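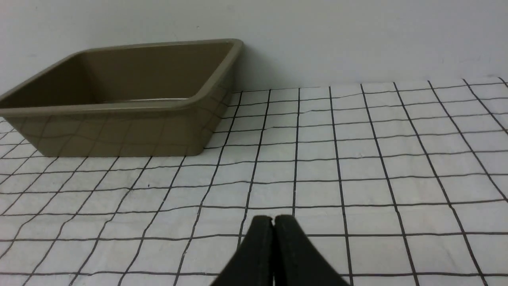

Brekwood review: six weeks of month-end with a reconciliation tool I now look forward to opening

Last updated: August
Reading time: 3 minutes

I run the back office for a small lender, and for years our reconciliation lived in a spreadsheet that Sérgio Vieira built before he moved over to the loans side. It had 15 tabs. It worked, mostly, as long as you never sorted column F. When our core system went to a new export format, column F stopped being the only problem, and I finally got the go-ahead to try Brekwood.

Setup took an afternoon. You point it at your bank feed and your ledger export, tell it which fields should agree, and it starts proposing matches straight away – no waiting overnight for a first batch. I loaded a full month, a little over 3,000 lines, and it left me with 1,122 to look at. That sounds like a lot until you see how they're grouped! Nearly all of them were one card processor that pays out net of fees, and once I'd written a single rule for that, the pile dropped to something I could clear before lunch.

The rules editor is the part I love. You write conditions in something close to plain English, and it shows you which past transactions would have been caught before you save anything. Fernanda Arruda in our finance team, who had never touched the old spreadsheet, wrote a rule for split loan repayments on her second day and got it right. Every rule keeps its history too, with the name of whoever changed it and the old version next to the new one. Our auditor asked for precisely this in the spring and I had to send her a folder of emails.

Some gripes. Search is fussy about reference numbers with spaces in them. The PDF report squeezes long payee names into two tiny lines, so I export to CSV and format it myself. And the Demirtaş connector, which we use for our foreign currency account, times out if you ask for more than 20 days at once. Support knew about it and answered me the same morning, but it's still there as I write.

We also looked at Solport. It has the nicer dashboard, and if you have several companies to consolidate I'd put it on your list, but changing a matching rule meant raising a ticket and I change rules all the time.

We've signed up for the year. Next I want to try the intercompany module – I'll add a note to this page once we've run a quarter through it.

Get new reviews by email. Enter your address to subscribe. You can unsubscribe at any time.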